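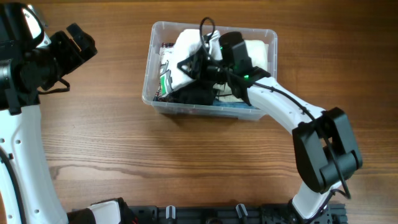

Calcombe cell, right arm working in the mixed bin, left arm clear of it.

Pivum garment handling, progress note to Grondley
2019-09-13

Short one this time, most of the period went on the fault.

What went wrong. Right gripper stopped letting go. Open command goes out, controller logs it as done, fingers stay shut on the cloth. The arm then carries on with the next move and takes the garment with it. In the worst case it dragged the bin as well and the left arm drove into the rim before we hit the stop. No one hurt, no one inside the line at the time. One fingertip bent, bin scrapped.

Count so far: 2000 picks run, 364 flagged by the log. 340 of those were plain missed grasps, which we knew about and had budgeted for. The rest are the release fault and those are the ones that matter.

Cause, as far as we have it: the cable to the wrist. When the forearm is stretched out and the wrist turns, the loop pulls tight and the signal drops for up to 2 seconds. The controller reads silence as "done". So a wiring problem and a software problem, and the second one is ours. 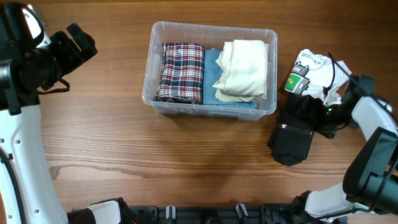 Right arm with a printed T-shirt in the gripper, folded items in the bin.

Done: release now needs a position reading back from the fingers, otherwise both arms freeze. Speed halved untill further notice. Stop button moved to the operator side of the bench.

Not done: new cable routing. Ağca is making the bracket, drawing went over, no delivery date yet. Thick items still bunch up in the fingers, seperate issue, not touched.

Effect on plan: the unattended runs move to November. No extra money asked for, the bracket and spare fingertips come out of the parts line. We would like your OK in writing on the reduced speed, as it puts us under the pick rate in the agreement.

Full log and the stop report on request.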